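From: Bendik Lindholm
To: stinatow-home list
Date: 11/01/2024
Subject: Re: [stinatow-home] Covering a work table with paper or cloth?

Alvar Eklund wrote:
> I have 2 rolls of leftover wallpaper and a bench that looks like it
> lost a fight. Wife says cover it. I say the pattern will drive me
> nuts when I'm hunting for a dropped screw. Has anyone lived with a
> busy print on a work surface? And does brick on the walls make a
> small space feel like a pizza place?

Alvar,

Yes to the screws. I once spent most of an evening looking for a washer that was sitting on a printed peony. I have since made my peace with flowers, on one condition: you put a plain dark mat on top and do the fiddly work there. The print can be as silly as it likes around the outside.

As for brick, the red kind does say pizza. Blue doesn't say anything in particular, and I count that in its favor. See what it does next to a floral top before you make up your mind:

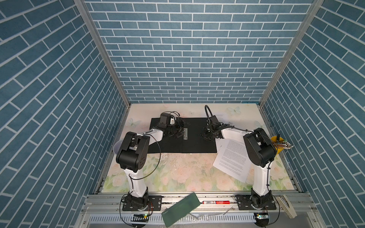

Blue brick, pink roses, black mat. Note the bracket on the mat, easy to find.

You'll see the top has scuffs and white specks in the middle. Pale prints are fairly kind about that — from a step back your eye files half of it under petals. On my old Boström bench, which was solid green, one scratch looked like a road on a map.

The butterflies are light blue, so somebody could claim they were picked to go with the walls. I would claim it.

Two practical things. Wipe the bench down with something that cuts grease and leave it overnight, or the paper will lift at the front where your sleeves rub. And keep your instruction sheets off to the side. Mine migrate onto the mat the minute I need both hands, and then I'm reading step 14 through a smear of glue.

If you run short on the second wall, Florkalska used to sell odd single rolls in February when they cleared the back room. No idea if they still do. Do not let them talk you into the border.

Bendik

--
stinatow-home: to unsubscribe, write to the list owner, not to the list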